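第4章 寝室をととのえる

家のなかで、いちばん長い時間を過ごす部屋はどこでしょうか。居間と答える人が多いのですが、眠っている時間を入れて数えてみると、たいていは寝室に軍配が上がります。それなのに、掃除や片づけの話になると寝室はいつも後回しです。お客さまを通す部屋ではないし、灯りを消してしまえば散らかりも見えません。もったいない話だと思いませんか。この章では、その寝室を主役にします。著者としては、本書のなかで書くのがいちばん楽しみだった章です!

前章の台所では、物の置き場所は「使う手順」で決まると学びました。鍋は火のそば、ざるは流しのそば。手順がはっきりしているので、置き場所もわりあい素直に決まります。ところが寝室には、手順らしい手順がありません。着がえる、本を読む、髪をとかす、横になる。ばらばらの行為が同じ部屋のなかで起こり、そのたびに小さな物が動きます。椅子の背にかかった上着、枕もとの眼鏡、引き出しからはみ出した靴下。寝室の片づけとは、こうした小さくてやわらかい物とのつきあい方を覚えることだと言ってもよいでしょう。

やわらかい物は、かたい物よりずっと手ごわい相手です。皿は置いたとおりの形でそこにありますが、布は手を離したとたんに形を変えます。黒っぽい布どうしを重ねれば、どこまでが一枚なのか見分けるのもひと苦労です。だからこそ、まず手に取って、持ち上げて、何であるかを確かめる。この「持ち上げて確かめる」という動作を、本章では「手あらため」と呼びます。地味な動作ですが、身につくと片づけの速さが目に見えて変わります。

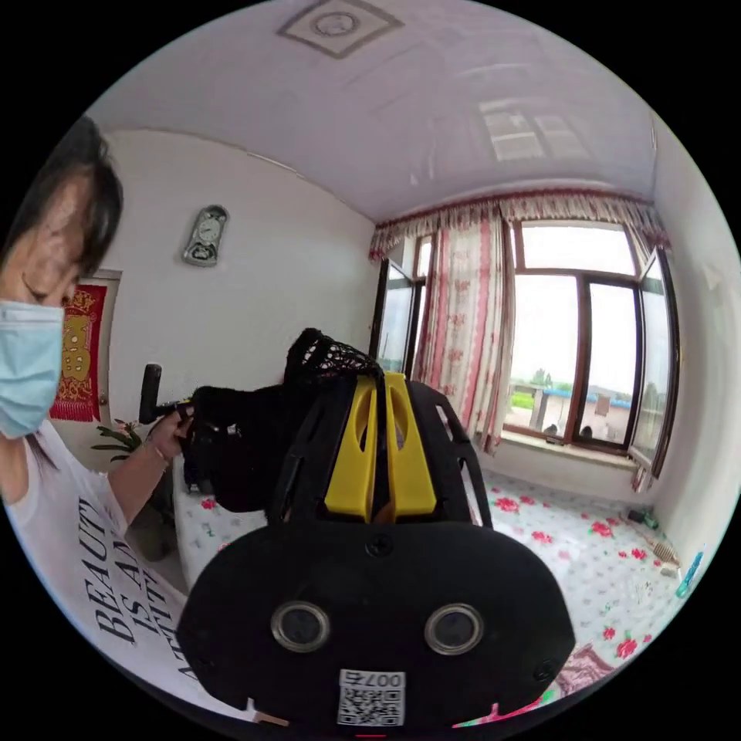 手あらためで大切なのは、目と手を同時に使うことです。目だけで「あれは靴下の山だ」と決めつけると、下に埋もれたハンカチを見落とします。手だけで探ると、同じ物を何度もつかんでは戻すことになります。視線を手もとに落とし、ひとつつかんだら、行き先を決めるまで離さない。慣れないうちはまどろっこしく感じますが、ひと山終えるころにはリズムが出てきて、これがなかなか気持ちいいのです。

行き先は、はじめは2つで十分です。「この部屋に残す物」と「この部屋から出す物」。洗う物も、直す物も、人に返す物も、いったんすべて「出す物」に入れてしまいましょう。細かい仕分けは部屋の外でやればよく、寝室のなかで迷う時間をできるだけ短くするのがこつです。演習では、ヴァキニネ(Vakinine)式の仕分け袋を例にとって、袋の口の広さと作業のしやすさの関係を調べます。手持ちの紙袋でもまったくかまいません。

ほこりの話もしておきましょう。寝室のほこりの多くは、寝具や衣類から出る細かい繊維です。布を動かせば、当然それが舞い上がります。衣替えの時期や、しばらく開けていなかった引き出しに手をつけるときには、窓を開け、必要に応じてマスクをつけてください。髪の長い人は束ねておくと、下を向く作業がぐっと楽になります。腕は肘まで出しておくと、袖口が物に引っかかりません。

もうひとつ、寝室には「動かさない物」があります。壁や扉の飾り、鉢植え、写真立てなど、暮らしの好みがそのまま表れている物たちです。片づけというと、つい何もない部屋を目標にしがちですが、著者はその考え方に賛成しません。好きな物がきちんと見えるように、まわりをすっきりさせる。そう考えると、どこから手をつければよいかも自然と見えてきます。飾りの前に積まれた物、鉢植えの葉に触れている物。まずはそこからです。

本章の構成

4.1 布の性質を知る
綿、毛、化学繊維を取り上げ、たたみじわのつき方と重なりやすさを比べます。網目の粗い布や、薄くてすべる布も扱います。

4.2 手あらためと2分類
引き出し1段を使った実習です。制限時間は16分。時間内に終わらなくても、途中の状態をそのまま記録してください。

4.3 枕もとの小物
眼鏡、本、充電器など、毎晩動く物の定位置を考えます。アヤーバ(Ayaaba)の浅型トレイを用いた配置例を4つ紹介し、それぞれの長所と短所を話し合います。

4.4 飾りと植物のまわり
扉や壁の飾り、鉢植えの置き方を、人の通り道との関係から検討します。

準備する物
仕分け用の袋2枚、筆記具、記録用紙(巻末の様式を複写して使用)、乾いた布1枚。

考えてみよう
自分の寝室を思い浮かべ、きのうの夜から今朝までに動いた物をできるだけ多く書き出してください。そのなかに、元の場所へ戻っていない物はいくつありますか。書き出した紙は4.3の実習でもう一度使うので、なくさないように教科書にはさんでおきましょう。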